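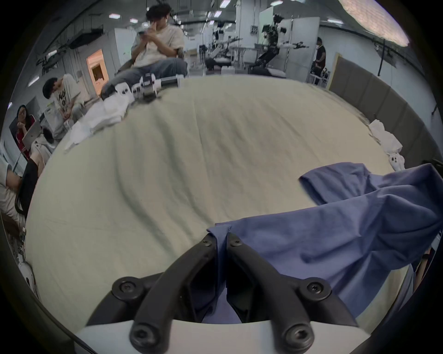 Florka Wedding Readings

Florka is a small table of readings spoken at wedding ceremonies. It has 826 rows, and one row is one reading at one ceremony. The ceremonies are 235 in total, so most couples appear more than once. The texts of the readings are not included, only the information about them.

The table was started as a planning help at Trilano, a studio that writes and leads non-religious ceremonies. Couples asked the same things again and again: how long should a reading be, can a friend read two of them, is it strange to have a song lyric. We had the old programs in boxes and began to type them in.

Files

readings.csv – the main table
ceremonies.csv – one row per ceremony, with month, indoor or outdoor, and number of guests in bands
kinds.txt – the list of allowed values for the column "kind"
CHANGES.txt

The files are UTF-8 and the separator is a semicolon. Please check this first if your columns look wrong, it is the most common message we receive.

Columns in readings.csv

ceremony_id – joins to ceremonies.csv
position – order of the reading in the ceremony, starting from 1
kind – poem, prose, lyric, letter, scripture, other
language – code of the language in which it was read
minutes – length in minutes, from the program or from the notes of the celebrant
reader_relation – parent, sibling, friend, child, the couple, unknown
own_text – 1 if the text was written for this wedding

The column "language" has six different values. A reading that was given in two languages has two rows with the same position.

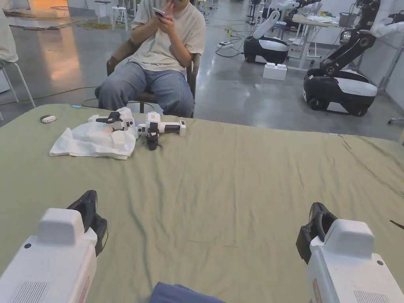

Can I find out which couple is behind a ceremony_id?
The ids were given in random order and the list that connects them to the couples was deleted before the first release. We also removed the venue and the day, and kept only the month.

How the rows were made

Each program was typed in once and then compared with the paper by a second person. Where the program and the notes of the celebrant did not agree, we followed the notes, because programs are printed early and couples change their mind. A reading which was printed but canceled is left out.

Lengths are the weak part. In the older programs the minutes are missing, and the cell is empty. We did not fill it with a guess. The kind "letter" was added late, and before that letters were put under prose or other,
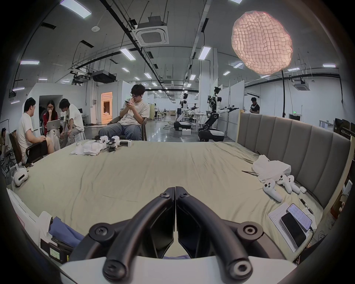

so a comparison of letters between the older and the newer ceremonies will show a growth that is partly only our own habit of coding. If you need a steady category, join letter and prose together.

Own texts are marked in 55 rows. The real number is probably higher, as many couples simply print "a reading" with no author.

Known limits

All ceremonies were led by Trilano or by its partner office Clirkach. Religious weddings are almost absent, and scripture is therefore rare. June and September are very full, January has few rows. Guest numbers are from the invitation list and not from the day itself.
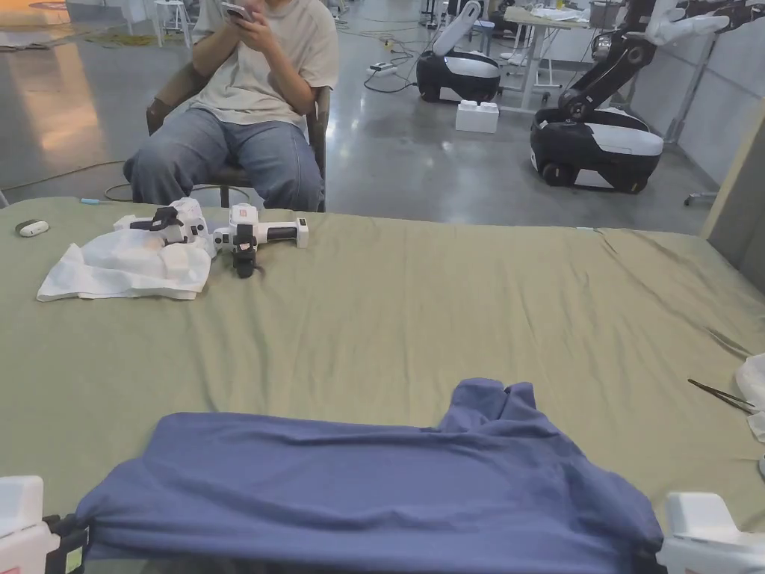 One early user wrote to us that the value "friend" is too wide, and that a witness or maid of honor should be separate from a guest who only reads. We agree with this, but the programs do not always tell it, so the value stays as it is for now.

Use

You may use the table for planning, teaching and research. Please do not use it to say what is normal for weddings in general. If you publish something, cite it as "Florka Wedding Readings, Trilano" and add the version from CHANGES.txt.

Thanks to Tshabalala, the print shop that kept proofs of the programs we had lost.

Corrections are welcome. Send the ceremony_id, the position and the value which you think is wrong.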